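Subject: Re: [tape-transfer] Where do you even start with a big box of cassettes?

On 22nd May, a new subscriber wrote:

> Hello all, I've been reading for a couple of weeks and finally have
> a question. Our community dance hall has handed me its cassettes,
> mostly live recordings of the Saturday bands from the seventies on.
> A few I've tried sound wonderful and a few sound like they were
> recorded under a blanket. I have one deck and a laptop. Do I clean
> things up as I go, or copy everything first? Also, is it worth
> paying for better tape deck parts, and where does everybody keep
> all this stuff?

Welcome! I'm so glad you wrote in, because this is pretty much my favorite question. I've just come to the end of the Brendemetti hall collection (1076 cassettes, and I'd happily do it again), so it's all fresh in my mind.

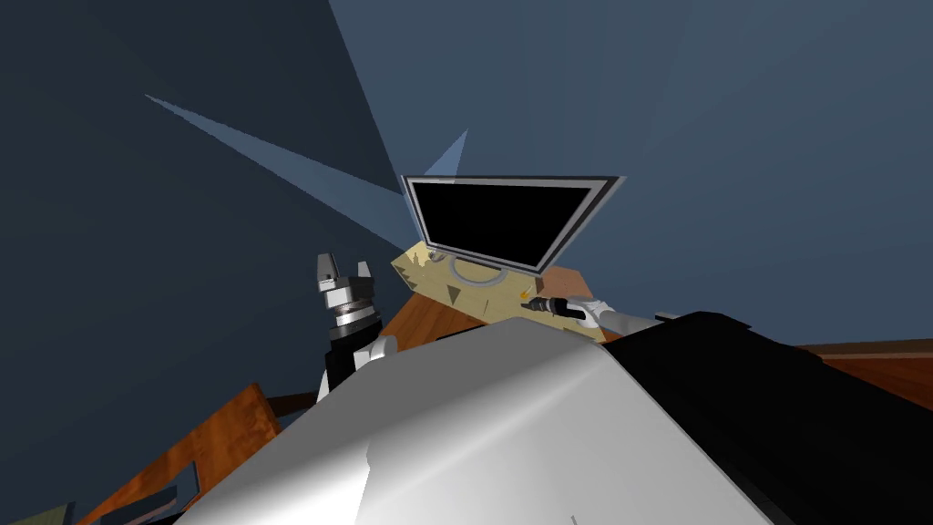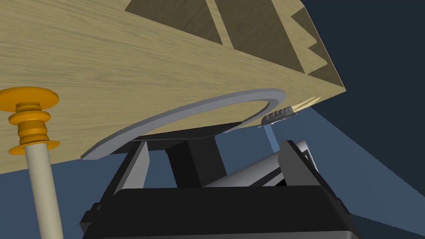 So, copy everything first. I know how tempting it is to stop and fix the hum on a tape you love, and I did it myself for the first month. I got 21 tapes done and had three different versions of each one, and I couldn't have told you which was the best. After that I made a rule that copying nights were for copying. The fixing can wait for years if it has to. The tape can't.

> A few I've tried sound wonderful and a few sound like they were
> recorded under a blanket.

Ah, the blanket! Before you blame the tape, get a small screwdriver and look up how to adjust the azimuth on your deck. If the person who made the recording had a head that was tilted a hair one way and yours is tilted a hair the other way, all the high notes go away. You turn one tiny screw next to the head while you listen, in mono, with the treble up, and there's a moment where the cymbals just open up. I still get a little thrill when it happens. I had a whole run of accordion tapes from Sallus that I'd written off as hopeless, and a quarter turn brought back the dancers' feet on the floor. You could hear people laughing between numbers.

Mark where the screw was when you started, with a dot of paint or nail polish. Then you can get home again. And do it for each batch that came from the same machine. Live band tapes tend to come in runs, the same person with the same recorder for a few years, so once you've found the setting for a run you can usually leave it alone for a good long stretch.

The other thing that muffles a tape is the noise reduction switch. If the label says it was recorded with Dolby B and you play it back without, it'll be bright and hissy. If it was recorded without and you play it with, there's your blanket. Labels lie about this all the time. Try both and trust your ears.

> is it worth paying for better tape deck parts

Belts and a pinch roller, yes, absolutely, every time. They're cheap and they go bad just sitting in a closet. My Trumum deck ran slow for ages before I caught it, and I only caught it because a waltz that I know by heart came out flat. New belt, one evening with the cover off, and it was a different machine. Past that I wouldn't spend anything until you've done your first shoebox and know what bothers you.

Cleaning costs next to nothing. I use 99 percent isopropyl alcohol and cotton swabs on the heads and the capstan, and a little mild soap and water on the rubber roller. I do it after every four or five tapes, more often if I see brown coming off on the swab. Older tapes shed more. If one squeals, stop it right there and set it aside. Don't try to push through.

A few tapes will come to you with the felt pad fallen off. It's the little pad behind the tape in the middle of the shell, and without it the sound comes and goes. You can move the whole works into a new shell with screws. It sounds frightening, and the first one took me most of an afternoon, with the tape all over my lap at one point. By the tenth I was doing it while dinner was in the oven. Buy a few blank tapes in screw-together shells and practice on one with nothing on it.

For the laptop, anything that records to WAV is fine. I use Gautam, mainly because it lets me put a marker in while it's still recording, so when the band starts a new tune I tap a key and keep on listening. Set your level so the loudest part of the dance leaves you some room at the top. Crowds clap much louder than bands play! I've lost the end of more than one nice polka to applause that came out as a crunch, and had to go back and do that side over.

Record a whole side as one file. Don't stop and start for each song. I name mine with the tape number, then the side, and that's all. Everything else I know about the tape goes in a plain spreadsheet: what's on the label, what's on the card, what I can hear, each in its own column. Keep those three apart. We had a tape where the label said spring dance, the card said New Year's, and on the tape somebody wishes everybody a happy Halloween.

While we're on cards, take a picture of every one, both sides, before you do anything else. Somebody at our hall had written the set lists on the backs in pencil for years, and I found that out when I dropped a stack. There are 66 of those lists and the fiddle players in town have been having a field day with them. A couple of the tunes aren't in any book they own.

> where does everybody keep all this stuff?

Upright, like books, wound all the way to one end, out of the sun, and away from speakers. An interior closet is great. An attic isn't, and a basement only if it's truly dry. I wouldn't fuss too much over exact numbers, just aim for cool and steady. Files go on two drives, and one of the drives lives at somebody else's house. Swap them when you think of it, and try to think of it often.

As for time, a side takes as long as a side takes, so please don't make yourself sit and stare at it. I fold laundry. I've also learned to dance a passable schottische in the kitchen thanks to one particular band, whose tapes I played far more often than I needed to.

Oh, and listen for the announcements! The music is lovely, but the bits where somebody reads out the raffle numbers or says whose car is blocking the gate are what people ask me to play for them now. When we had the listening afternoon in May, 55 people came, and the biggest cheer was for a man on tape explaining that the coffee had run out.

I have a one-page sheet on setting azimuth that I wrote for our hall. If you'd like it, write to me off list and I'll send it along, same goes for anyone else here. And do tell us what bands you've got! If there's any chance of a tape from the Sallus dances in there, I'd love to know what year.

-- 
Brendemetti hall tapes
sides A and B, all of them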